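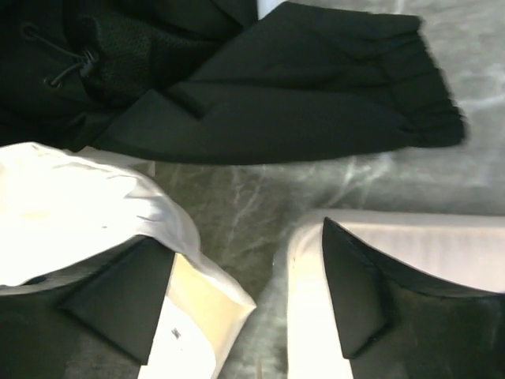 Black jacket with mesh panel and cord toggle, on the sorting table.

Hi Beverley,

You asked for the March update on the Flamlow clothing and linens project, so grab a coffee, it's a chatty one! We've now handled 217 pieces at the Traltadcombe room, which puts us past the 150 we promised you for the first half of the grant. The target for the whole thing is still 300 and I'm feeling pretty good about it.

Outerwear has been the slow part. Black jackets especially (so many black jackets!) take forever to check, what with the cords and toggles and all the seams you have to feel along. Encarnación has started writing up a short checklist for those, and I'll send it over once she's happy with it.

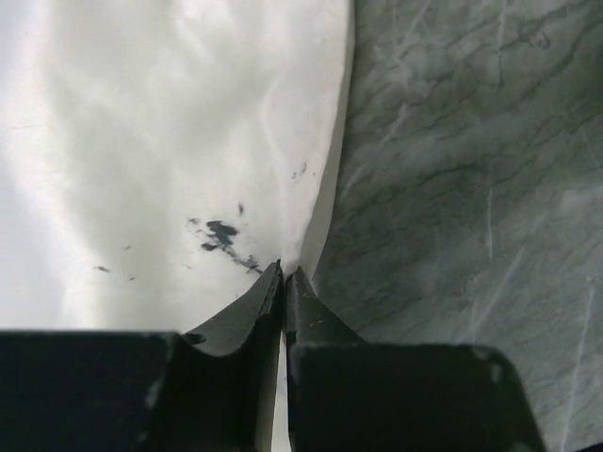
Stains are our other headache. We've agreed to split them into two piles: small marks that get one round of treatment, and anything big and dark that goes straight to the rag bin unless the fabric is really worth saving. Raphaël wanted a third pile for "maybe" and I said no, because I know exactly how tall that pile would get.

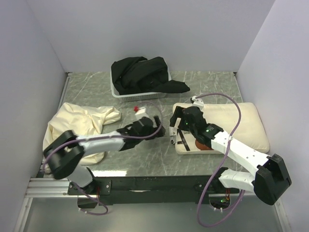

The white slotted baskets you paid for are earning their keep. They're low enough to reach into without bending your wrist all funny, and one bulky jacket pretty much fills one, so we need a few more. Pillows stay out flat on the table until they've been looked over on both sides. I've put 2 more baskets on the Berhe order, which is inside the budget line you approved. 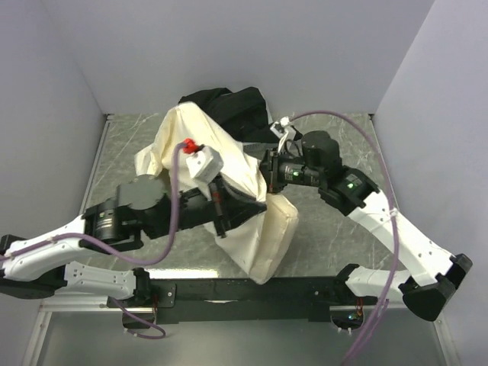

Folding is where we lost time this month. Big cream pieces with squared-off, boxy bottoms won't lie flat whatever you do, and Demetrio and I went through three ways of folding them before settling on tucking the corners in first. It's still slower than I'd like (sorry!), but the stacks don't slide off the shelf anymore.

Still to do before the next report: finish the jacket checklist, clear the pillow backlog, and get Begoñe's shelf labels printed. I'll send receipts separately.

Thanks again for everything,
Your Flamlow project lead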